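自动充气救生衣过了检修期，自己换气瓶行不行？

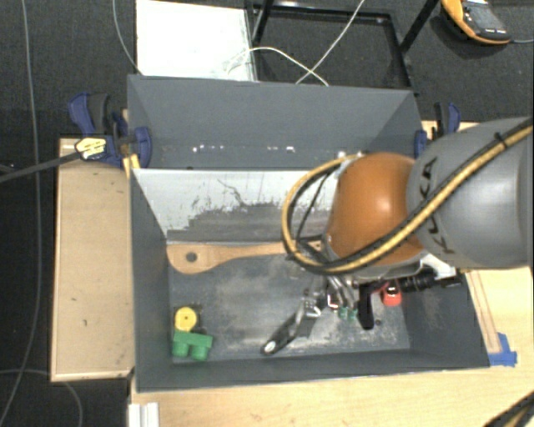 Gumholm，8月13日

提问：

先交代背景。我在 Gumholm 内港有条六米出头的旧玻璃钢艇，平时钓钓鱼，偶尔带家里人出去转一圈，最远也就到灯标那里。船上有两件自动充气式救生衣，牌子是 Bavivari，买船的时候前任船主一起塞给我的，语气像是送了我一份大礼。

一月份收拾船舱，我才看到内衬上的检修标签，下次检修日期早过了。我打电话问 Rarnport 那边的检修站，两件全套检修加换件，报价 1,703，还不含来回运费。我对着电话沉默了一会儿，对方大概习惯了，也陪我沉默。

我的想法是自己买换装套件（气瓶加水溶片那种），照说明书装上。网上看着不难，拧下来，拧上去，叠好，完事。想请教几点：

一，自己换装到底行不行，除了省钱之外有没有什么我没想到的坑？

二，气瓶外观很新，没锈，是不是说明它其实还能用？

三，能不能索性把自动触发那部分拆了，只留手拉？我嫌它在潮湿的舱里总有误触发的风险，去年夏天就在柜子里自己炸开过一件，当时我正在喝汤。

四，要是都不划算，改穿泡沫的行不行？家里人嫌泡沫的穿上像个邮筒。

先谢谢各位。请不要只回复“生命无价”，这个我知道，我问的是有价的部分。

回答一（被采纳）

楼主的四个问题我按顺序来，中间会跑题，请多担待。

换装本身可以自己做，很多厂家的说明书里就写着步骤，前提是套件型号对得上。检修和换装是两码事，这一点你好像混在一起了。换装只是把用掉的或者到期的气瓶、触发件换成新的；检修还要查气囊漏不漏、缝线和织带有没有老化、口吹管的单向阀灵不灵、反光带还剩几成。检修站那个报价听着确实疼，不过你可以请他们把单子拆开，看看里面多少是零件，多少是人工。有些地方默认把能换的全给你换一遍，包括哨子。哨子是可以自己吹吹看的。

在家能做的检查，我每年开季前做一遍，写在这里供参考：

先把气瓶拧下来，放在厨房秤上称。瓶身上一般刻着最低毛重，低于这个数就直接扔，别讨价还价。秤要准，我第一次用的是浴室那台，它认为气瓶没有重量。

然后用口吹管把气囊吹满，吹到硬挺。别用打气筒，压力不好控制，也容易把管路里的灰带进去。吹满以后放在室温稳定的屋里过一夜。第二天早上要是明显软了，这件就退役，或者送检修，别自己拿补胎胶去补。注意夜里降温也会让它显得软一点，所以别放阳台。

放气的时候把帽子反过来压住单向阀，慢慢挤，挤干净再叠。叠法一定看说明书，不同型号的折线不一样，叠错了充气时可能卡在外套里出不来。

触发件看两样东西：到期日期和状态指示。水溶片式的有自己的有效期，跟气瓶不同步，很多人换了气瓶就以为万事大吉。指示窗应该是绿色，如果你那款有的话。

装气瓶用手拧紧就够，不要上扳手。也不要先装气瓶后装触发片，顺序反了它会当场给你演示一遍功能。我演示过，在客厅，灯罩没有保住。

你的第二问，气瓶外观新不新，说明不了里面还有没有气。瓶口那片封膜才是关键，有针孔就等于用过了。还是称重。反过来，瓶身有锈也要换，锈会把气囊磨穿，哪怕分量还够。

第三问，不建议。自动触发是给掉下去的时候撞了头、或者被冷水激得手不听使唤的人准备的，那种时候你不会记得去找拉绳。你要是嫌误触发，看看有没有适配的静水压式触发头，它要没入水里到一定深度才动作，淋雨和潮气一般惹不着它，代价是贵，换装件也贵。自己拆改的话，出了事保险公司会对你的创造力表现出很大兴趣。另外，舱里潮是另一个问题，别把救生衣塞在舱底柜子里，挂起来，通风，回来用淡水冲过再阴干。冲之前先把触发片取出来，这句请读两遍。

第四问，泡沫的完全可以，而且对你这种用法我反而觉得合适。不用换瓶，不用看片，不会在你喝汤的时候炸。缺点就是热和臃肿。要看清浮力等级，别拿玩桨板穿的助浮背心当救生衣，那个不负责把昏迷的人翻成脸朝上。小孩和不会游泳的，我一律让穿泡沫的，邮筒就邮筒，邮筒浮得很好。

回答二

楼上说得挺全，我补一点钱的事，顺便抱怨。

我跟你一样嫌检修站贵，后来在 Kumarasinghe 船具店买的换装套件，两件救生衣的东西加起来 300 不到。买之前一定把触发头的型号拍下来带去，光报救生衣的牌子没用，同一个牌子不同年份的螺纹和触发头都可能不通用。我第一次凭记忆买，记忆是错的，退货的时候店员看我的眼神像看一个老朋友。

气瓶的克数也要对上，原来多少克就买多少克。不要觉得大一号更保险，气囊容积就那么大，泄压阀不是给你这么用的。网上那种没牌子的便宜气瓶我不碰，省下来的钱够吃一碗面。

还有胯带。楼主没提，我猜你没装，十个人里有 8 个没装（这个数字是我在码头上瞎估的）。没有胯带，充了气的救生衣会往上蹿，人往下沉，它在你耳朵边上，你在它下面，关系很尴尬。胯带不贵，自己穿上去扣好就行，比换什么高级触发头都实在。

飞行带气瓶的话提前问航空公司，别到安检口再问。

回答三

我的是 6 年前买的，从来没检修过，年年穿，一点问题没有。

回答三下的评论：

你掉下去过吗？

回答三作者回复：

没有。

提问者追加：

谢谢各位。昨晚把两件都吹起来放在走廊里过夜，早上一件还硬着，另一件已经软得像我本人。软的那件准备退役，硬的那件称过气瓶，分量够，但触发片到期了，打算去买套件，型号已经拍好。家里人那份改买泡沫的，颜色还在谈判。

另外想问一句，退役那件能不能剪开看看里面什么样？

回答一作者回复：

可以，先把气瓶卸了。没用过的气瓶别扔普通垃圾，问问船具店收不收。外套也剪断再丢，免得被谁捡回去当好的穿，或者跟着下一条旧船又送给下一位船主。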